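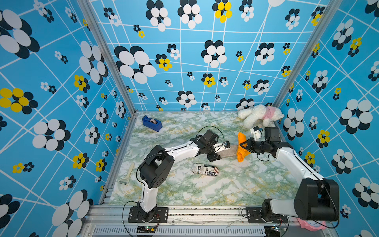 Papier peint intissé dans une cuisine : vraiment lessivable ?

Forum Décoration > Murs et revêtements > Cuisine

mbali_mkhize
Bonjour à tous,
On refait la cuisine en janvier et ma moitié a craqué pour un papier bleu ciel à grosses fleurs, gamme Oltier de chez Jekorby. Le vendeur me jure que c'est « lessivable », même à côté de la plaque. J'ai des doutes. Il y en a pour 648 euros avec la colle, donc j'aimerais éviter de tout arracher dans deux ans. Des retours de gens qui cuisinent pour de vrai, avec de la friture de temps en temps ?

Jacobus M.
Lessivable, ça veut dire ce que le fabricant veut bien que ça veuille dire. Regarde le symbole sur l'étiquette du rouleau : une vague, c'est épongeable et encore, au moment de la pose. Deux vagues, lavable. Trois, très lavable. Avec une brosse, on parle de lessivable. Si ton vendeur n'a pas su te montrer le symbole, tu as ta réponse.

henrike.stuber
Pas d'accord avec le ton de Jacobus. J'ai de l'intissé vinyle dans ma cuisine depuis cinq ans, 90 cm entre le mur et la plaque, et il n'a pas bougé. Une éponge microfibre, de l'eau tiède, une goutte de liquide vaisselle, on tamponne, on sèche. Il ne faut pas frotter les joints entre les lés, c'est tout.

Jacobus M.
Cinq ans avec une hotte qui aspire dehors, je parie ? Chez moi c'était une hotte à recyclage, et au bout d'un hiver le papier était jaune au-dessus du plan de travail. Aucune microfibre n'y a rien fait, et pourtant j'en ai essayé, y compris la « magique » Drornus à 10 euros la pièce. Elle ramasse la poussière, comme un vieux torchon.

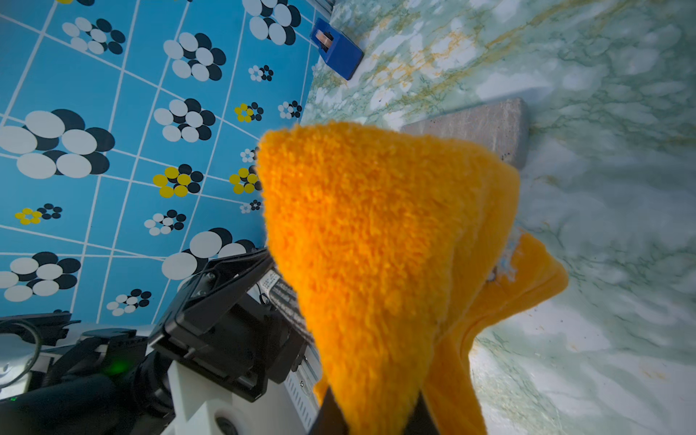 Ximeng Han
La microfibre n'est pas en cause, c'est la graisse cuite. Une fois qu'elle a pris, il faut un dégraissant, et le dégraissant attaque l'encre si la couche de vinyle est mince. Demandez une chute au magasin, mettez une goutte d'huile dessus, laissez une nuit et nettoyez le lendemain. Ça vaut toutes les fiches produit.

mbali_mkhize
Bonne idée, la chute. Et le vernis de protection par-dessus ? Le vendeur me le propose aussi, forcément.

bujar_dj
Le vernis, j'ai donné. Marque Tshabalala, deux couches, satiné soi-disant. Résultat : brillant par plaques et les raccords qui ressortent dès que la lumière vient de côté. Et quand tu voudras décoller, bon courage, l'eau ne pénètre plus.

henrike.stuber
Là je rejoins Bujar, pas de vernis. Une plaque de verre derrière la cuisson et le papier sur les autres murs, on garde le motif et on dort tranquille.

Jacobus M.
Du verre sur du papier peint, avec la condensation qui se met derrière ? J'attends de voir. Du carrelage sur la partie exposée, et le papier côté table.

Ximeng Han
Avec un joint silicone propre, je n'ai jamais eu de condensation. Par contre le verre trempé sur mesure, c'est un budget : mon devis était à 808 euros, pose comprise.

mbali_mkhize
Plus cher que le papier, donc... Bon, j'ai retrouvé l'étiquette : deux vagues, pas de brosse. Le vendeur va m'entendre. Je demande une chute et je fais le test de l'huile avant de commander.

Jacobus M.
Deux vagues, j'en étais sûr. Fais aussi le test avec du curcuma, pour rire.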